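Last updated July 20, 2019

## 4. Setting up your first paid campaign in Vodside

By now you should have your account, your billing details and at least one ad source connected. If you skipped ahead (we all do it), please go back to section 3 and finish the connection step, or the screens you see from here on will be mostly gray and not much use to you.

Set aside 30 minutes for this part, and have your list of search terms open in another window. You'll save yourself a good deal of clicking back and forth.

### 4.1 Create the campaign

1. From the left menu, choose **Campaigns**, then **New**.
2. Type a name. We like client, then channel, then month, so a January search push for Riviere would be `riviere-search-jan`. Vodside sorts by name, and you'll be glad of a pattern once the list gets long.
3. Pick a channel: **Search**, **Social** or **Display**. The channel can't be changed once the campaign is saved, so have a second look before you move on.
4. Enter a daily budget. For a first campaign we suggest $25, which is enough to gather some clicks without making anybody nervous.
5. Press **Save as draft**. Nothing goes live yet!

> **Caution:** The budget box takes whole dollars only. If you type 4.35 the point is dropped and you'll have a daily budget of $435. The confirmation screen does show the full figure, so please read it. 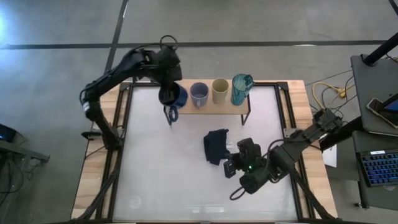
Oisín Nic Giolla wrote in to add that the same thing happens when you paste a budget from a spreadsheet, commas and all, and that typing the number by hand is the safer habit. We agree, and we've asked for the box to be fixed in the next release.

### 4.2 Add the tracking tag

The tag is a short line of code that tells Vodside when a visitor from your ad does something you care about, such as filling in a form or placing an order.

1. Open your draft and go to the **Tracking** tab.
2. Click **Copy tag**.
3. Paste it into every page of the site, just before the closing body tag. If your site runs on Zollbridge, there's a field for it under **Settings > Scripts**, and you only need to paste it once.
4. Go back to Vodside and click **Check**. A green dot means the tag was found.

**Note:** The check can take a little while on a busy site. If the dot is still yellow after roughly 30 minutes, clear the site's cache and click **Check** again. Pasting the tag a second time will count every order twice, and tidying that up afterward is a long afternoon's work. 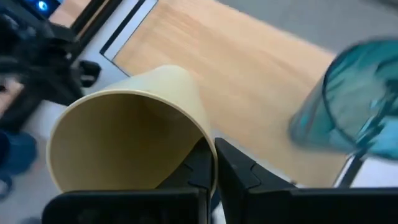 Once the dot is green, choose which actions you want to count. Most people start with 2: one for orders and one for contact forms. You can add more later from the same tab, and the older figures will stay as they were.

### 4.3 Share the draft for approval

1. Click **Share** at the top right of the draft.
2. Enter the email address of the person who signs off. They don't need an account of their own to read it or leave a note.
3. Choose **View and comment**. Keep **Edit** for people on your own team.
4. When the approval comes back, press **Go live**.

If you import approvals from Oler, leave step 2 blank and the address will be filled in for you. Questions about that import go to Harsh Maurya, using the **Help** link at the foot of any campaign screen. Do include the campaign name when you write.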